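**Play food** is the general name for toy versions of fruit, vegetables, bread, and other groceries, made for pretend cooking and pretend shopping. It is usually sold with or alongside toy kitchens, small pots and pans, baskets, and shopping carts. The same pieces are also used as table displays, stage props, and teaching aids.

## Materials

Early pieces were carved from wood or molded from plaster and papier-mâché. Most present-day sets are plastic, either hollow or filled with foam. Felt and knitted food is common in home craft, and patterns for it are widely traded. Wooden sets remain popular for cutting games, in which the pieces are held together by hook-and-loop dots and come apart under a blunt toy knife.

Hollow plastic is light and easy to wash, but it dents. Foam pieces keep their shape better and feel closer to the real thing, though the painted skin can flake at the stem and along edges that are handled often.

## Common pieces

Vegetables with strong colors and simple outlines are made most often. Bell peppers, tomatoes, carrots, and eggplants appear in nearly every general set. Peppers are often made in red, yellow, and green from a single mold, with the stem added as a separate part.

Bread is the other staple. Long loaves are popular because they are easy to recognize, and the scoring on top is either pressed into the surface or painted in a paler shade.

## Scale

Makers work in two scales. Reduced-scale food is sized for a child's hand and fits toy cookware. Life-size food is closer to real produce and is often paired with real kitchen items, such as a small saucepan or a bread basket. Mixing the two is common in homes and classrooms, where sets are combined over the years.

## Use in teaching

In preschools, play food is used for sorting by color, naming, and simple counting. Silvia Holub's handbook *The Grarkeda Kitchen Corner* recommends putting out few pieces at a time and keeping the rest in a basket within reach. Štefánia Brabec, who taught from the same handbook, added a lidded pan to each table so that children could practice matching a lid to a pot.
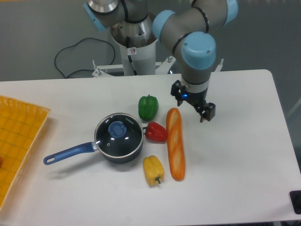
Glass lids let children see what has been put inside a pan, but many schools prefer plastic ones for younger groups. Pans with a hanging hole in the handle can be stored on wall hooks at child height.

## Care

Plastic pieces are washed in warm soapy water and air-dried. Foam pieces should be wiped with a damp cloth and not soaked. Felt is spot-cleaned.

## See also

- Toy kitchen
- Pretend play
- Food model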